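Visiting the hill temple at Takham: steps, opening hours and what to wear

Posted in Temples and Historic Sites
Asked by Khrystyna Stetsiuk, March 2023

My mother and I are planning two nights in Takham and would like to see the hill temple, the one with the white stupa and the long covered stairway. She is in her seventies and walks well on the flat but her knees are poor on stairs. The guidebook I have is an old one. It says there are 365 steps, one for each day of the year, and that there is no other way up. A leaflet from our hotel says 158 steps and doesn't mention any other route.

Which number is right, and is there a road to the top? I would also like to know when it opens, whether we need to cover our shoulders as well as our knees, and whether shoes come off at the bottom of the stairs or at the top. We would rather go early before the heat. We are coming by bus from Pirkimitz and will not have a car.

Thanks in advance.

3 replies

Fuseini Opoku

Both numbers are right, depending on where you start counting. The full stairway from the river gate to the upper terrace has 365 steps. It was built in two stages. The lower part is the older one and is open to the sky for most of its length, with a few resting shelters. The upper part, from the middle gate to the terrace, has 158 steps and is roofed the whole way. Most local people start from the middle gate, and I expect your hotel counted from there.

There is a road. It leaves the town behind the bus station and goes up the back of the hill to a small parking area on the north side. Shared pick-ups run up it from early morning until late afternoon and leave when they are full. If you don't want to wait you can pay for the empty seats. From the parking area there is a ramp and then 12 steps to the terrace, with a handrail on the left side. I took an aunt up that way in January and she managed it with a stick.

The pick-ups will also stop at the middle gate if you ask the driver before setting off. You could walk the covered stairs yourself and let your mother ride on to the top. The two routes meet at the east corner of the terrace, next to the bell.

The gates open at five in the morning and close at nine in the evening. The relic chamber under the stupa keeps shorter hours, from eight until four, with a break at midday when the monks eat. If you want to see inside it, don't go up too early or you will have a long wait. The terrace itself is best at sunrise, when the plain is often under mist and the river can be seen as a line through it.

On clothing, cover both shoulders and knees. A scarf over a sleeveless top is accepted on the terrace but may not be in the relic chamber. Wrap skirts can be borrowed at the middle gate and at the parking area.

Shoes and socks come off at the middle gate if you use the stairs, and at the foot of the ramp if you come by road. On the lower stairway you can keep them on. Carry them with you if you plan to go up one way and down the other.
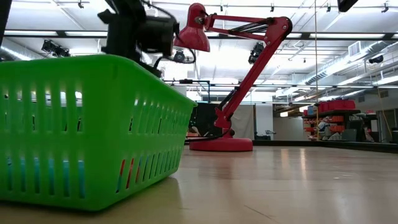
The marble on the terrace gets very hot by late morning. There is a strip of matting laid around the stupa on the shaded side, and you should walk clockwise, so start from the east corner and follow it. Sit with your feet pointing away from the shrine.

The foreign visitor fee is 200 in local money, paid at whichever gate you enter. Keep the ticket, as it is checked again at the relic chamber. They don't take cards and often can't change large notes.

One more point about the history, as the older guidebooks get it wrong. The present stupa is not the original. The first one fell in an earthquake and the brick core was rebuilt on the same base. What you see at the corners, the four small shrines with the carved lions, are the oldest parts still standing. The lion on the south-west corner has traces of its red paint under the jaw.

turstead_walker

Went a few years ago and only did the stairs. Hard on the way down more than up. Can't remember paying anything. The noodle place by the river gate is good.

M. Kirkegaard

I agree with most of Fuseini's reply. The last pick-up down from the parking area went earlier than I expected when I was there, so ask the driver on the way up what time he finishes. If you miss it, the road is a long walk with no pavement.

The bus from Pirkimitz stops at the market first and then at the bus station. Stay on until the bus station, as the pick-ups don't pass the market. On full moon days the road is closed to vehicles in the morning and everyone has to use the stairs, so check the dates before you book your two nights.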